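From: Senan Hayes
To: handheld-teaching list
Date: October 2024
Subject: Re: [handheld-teaching] Clear packets, and is it me or the grippers

Nuanchan Pongsiri wrote:

> We are up to 800 demonstrations of "tidy the table" with the hand-held
> pair and the policy is fine with boxes, fine with jars, and hopeless
> with anything in a clear wrapper. It goes to the right part of the
> table, closes a finger's width short, and carries nothing to the tray
> with great confidence. Replaying the recordings, my own grasps look all
> right to me. Did the Cetholm people ever get to the bottom of this, or
> did they just stop using packets?
>
> Also, do you let people squeeze as hard as they like, or do you coach
> them?
>
> Nuanchan

Nuanchan,

They stopped using packets. I was at Cetholm when the decision was made and I may have been the one who made it, so take what follows as the testimony of a guilty man.

We have since gone back to them at Favmont, on proper dining tables in proper clutter, and I can report that your policy is in good company. Ours used to carry nothing to the tray as well. It once did it 9 times in a row, with a little pause over the tray each time, as though letting go of something precious.

Your own grasps look all right because you know where the packet is. You put it there. Go back through the recordings and stop each one just before the fingers close, then ask somebody who has not seen the table to point at the edge of the wrapper. My colleagues could find the contents every time and the wrapper about as often as the policy did. A person holding the gripper feels the plastic give and keeps going. None of that feeling is in the video, and the finger width only tells the model that something stopped the pads, which for thin film is very nearly nothing at all.

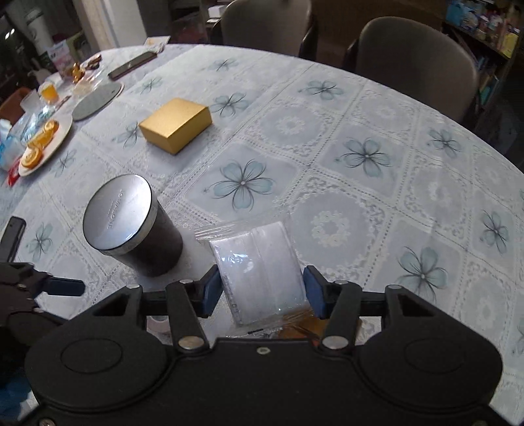
Flat clear packet between the pads, flowered cloth, jar to the left.

I like that one as a training case because the wrapper is so badly behaved. There is glare on one corner, the flap wanders off towards the jar, and the folded white stuff inside is the only part I would swear to from across a room. The cloth does its bit too. If your table is plain, I would put a patterned cloth on it before you record another thing. I resisted this for months on the grounds that it made the pictures ugly.

On squeezing: yes, coach them, but only a little. Our first instruction sheet ran to 2 pages and produced people who moved like undertakers. The sheet now says to come in with the pads either side of what is inside the wrapper, close until you feel it, wait a beat, then lift. The beat matters more than the rest of it. Without it the close and the lift smear together in the recording and the policy learns to set off while the fingers are still moving, which I suspect is what yours is doing.

The other thing is misses. We threw ours away at first. Everybody does, they look like mistakes and there is a box on the form for mistakes. Keep them, provided the person goes back and has a second try in the same take. Of the more than 4000 takes we have now, the ones I would save from a fire are the fumbled ones where somebody closes on air, mutters, opens up and goes again. (Do strip the sound before you share them. Ask me how I know. Or ask Tapia, who have the copies.)

What I have no answer for is a packet lying partly over something else wrapped. The fingers take both, or shove the lower one along the cloth, and two people teaching the same task will do different things about it without noticing that they disagree. The Andholm lot said they were going to write down a rule for that. If anyone from there is reading, I would love to see the rule, even a bad one.

Nuanchan, if you can put a dozen of your failures somewhere I can get at them, I'll have a look for the missing pause. Raw joint logs as well as video please, and no need to tidy them first.

Senan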